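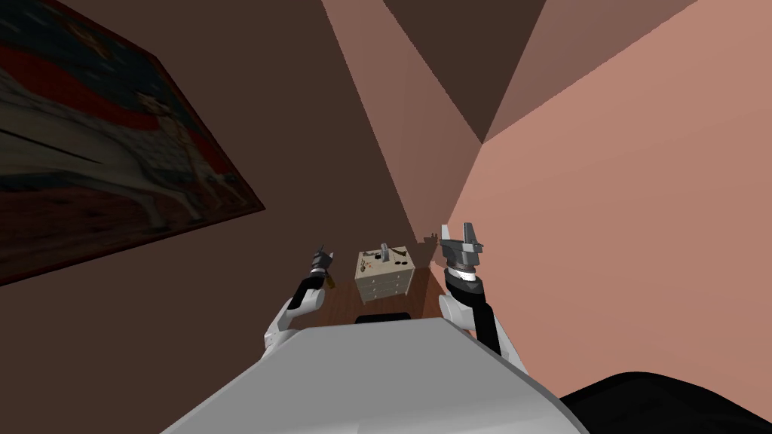 Picking will start a week earlier than last year, according to Celina Borkowska, and the growers in the Jondale valley are short of tank space for what comes in. She told members of the Jondale growers' group on Monday that the white grapes on the lower slopes were already close to the sugar levels wanted for sparkling wine.

The group's 13 vineyards expect to bring in 316 tons of grapes this season, most of it from vines planted in the last ten years. Last year a late frost took out much of the crop on the valley floor, and two of the smaller growers sold no wine under their own labels.

Most of the fruit will again be pressed at Sturkard, the shared winery on the east side of the valley. Its cellar was built for a smaller harvest, and the group has agreed to rent extra steel tanks from Vaker through the end of the year. The cost will be split by weight of fruit delivered – a change from past seasons, when every member paid the same.

Gleice Conceição, who makes the wine at Sturkard, said the skins were in good shape after a dry August and that she did not plan to hold back much fruit for blending.

"We'll do a dry white, a sparkling and a small amount of red," she said. "The red is the one I'd wait on. It needs another two weeks on the vine, and I'm not going to rush it because a tank is free."

The Czerwiński vineyard, the oldest in the group, will bottle its red separately for the first time. It plans to release 1138 bottles, numbered by hand and sold only at the cellar door. The price has not been set. Aniela Duda, the vineyard's manager, said the wine would spend the winter in used oak barrels and would be tasted again before any decision on a bottling date.

Not every member is happy with the new way of sharing costs. Radosław Wasilewska said that larger growers had more to gain from the old system, but that the rental bill had come up late and left smaller vineyards little time to plan. He asked for the figures to be sent out before pruning starts next year.

Kagiso Mtshali, who buys for several restaurants in the area, said demand for the valley's whites was steady and that he could have sold more last winter if there had been more to sell. He expects to take the sparkling wine too, though it will not be ready until the year after next.

Sturkard will close its tasting room on weekdays during the harvest. Weekend tastings will go on as usual, with the last pour at 4:30 p.m. Growers who need pickers can leave their names at the winery office.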